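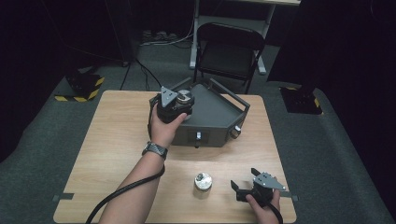
**What does Juneck do?**

We sell canisters and jars for dry food, mostly for home kitchens, and we refill them too if you live close enough to bring them in.

I'm Maarten Goossens, and I started Juneck with Lieven Van Beek after years of complaining to each other about bags of rice held shut with clothespins. Lieven had worked for Verstraete, a wholesaler in dried beans and grains, and I was fixing kitchen appliances out of my garage. We figured that between us we knew a fair bit about what goes into a kitchen cupboard and what comes out of it in a mess. So we rented the back half of the old Ferthorpe building, bought way too many lids (more on those later) and opened in May.

We're still only two people, plus Lieven's nephew when school is out. If you call, you get one of us. If you email, you probably get me, and you'll probably get a longer reply than you wanted – I like talking about jars!

What we carry has changed a lot. At first we had everything: ceramic crocks, tins with hinged tops, those tall spaghetti tubes that fall over if you look at them wrong. We ended up cutting it down to things we use at home. Metal canisters for coffee and tea, see-through jars for everything you want to be able to check at a glance, and a small line of spare parts. The spare parts were Lieven's idea and they're a good third of the mail now. A jar can last forever and the ring gives out long before that, so please don't throw the whole thing away. Send us the width of the opening and we'll dig around in the drawers for you. 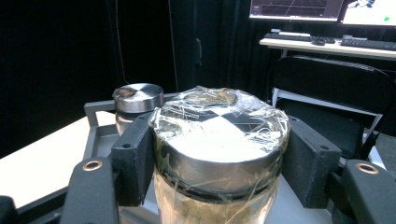 ### Jars & Dry Goods

I'm a big fan of a metal lid with a rubbery ring under it, and a jar body that lets you see how far down you are. Oats, flour, sugar, lentils, the last of the couscous, it all goes in the same kind of jar at my house, and my wife has stopped asking why. A big one and a smaller one next to each other will cover most of what you cook in a week.

Refills work like this. You bring your jar in clean and dry, we weigh it with the lid off, fill it, and weigh it again. You pay for the difference. We'll fill any jar, including ones you bought somewhere else, as long as it closes properly. The one thing I'm strict about is topping up. Finish what's in there first, wash the jar, let it dry overnight, and then come see us. New flour on old flour is how you get moths, and I speak from experience (it was a long summer).

Lieven picks the grains. He still goes through every new sack by hand before it gets a place on the shelf, and he's turned down a few that looked perfectly fine to me. He also writes the little cards with cooking times, so if your barley comes out chewy, you know who to talk to.

We get asked about sizes more than anything else. My advice is to buy for the bag you usually bring home, with a couple of inches of air on top so a scoop fits in. Coffee is different: get the smallest canister you can live with and fill it more often.

Our first batch was 100 canisters from a metal shop called Branico. We thought they'd last us a year, and they were gone in five weeks, most of them to neighbors. Branico still makes our small round ones. There was a period when the lids came a hair too tight and I spent my evenings easing them by hand, and if you own one of those, bring it by and I'll swap the lid for free. I mean it, I have a box full.
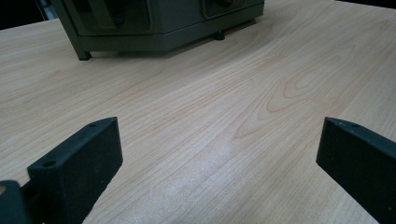
*Wood grain on the tabletop, with the gray box toward the back.*

I'm fond of a pale wooden table for this kind of work. Spilled oats disappear on it, that's true, but it's kind to lids and it wipes down fast, and a jar looks on it more or less the way it will look in your own kitchen. Lieven would like something darker. We've been having this conversation since before we had a name for the company.

Come by if you're in the area. The entrance is on the side of the Ferthorpe building, past the bike racks, and the bell works if you lean on it a little. Bring your jars, bring your odd lids, bring that canister from your grandmother that won't close anymore. We don't charge for looking, and there's usually coffee on – out of one of the small canisters, of course!

Maarten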